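Subject: Re: [Pelmont-swap] Butterfly mug, still looking for a home
From: Benedetta Parisi
Date: 28 April 2020

Dear all,

I answer to the question of Falel, with the mug beside me on the table.

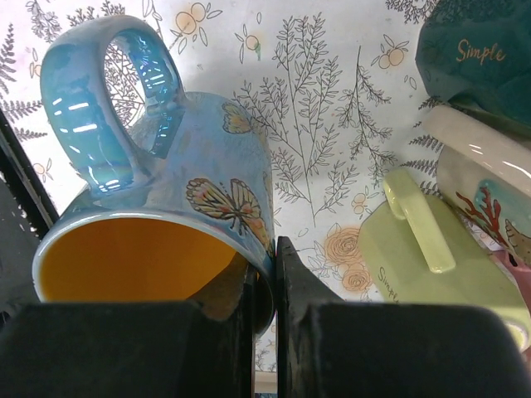 I had two of them from my aunt and I keep the other one. I would prefer that it goes to a person who drinks tea every day, because in my cupboard it does nothing.

Falel wrote:
> Is the blue one with the butterflies still free?
> Is it also blue inside? My wife asks.
> We can pay the postage.

It is free, yes. Inside it is orange-yellow, and the rim is white. I wash it only by hand. For the postage we can agree later, I must first find a good box.

Kind regards,
Benedetta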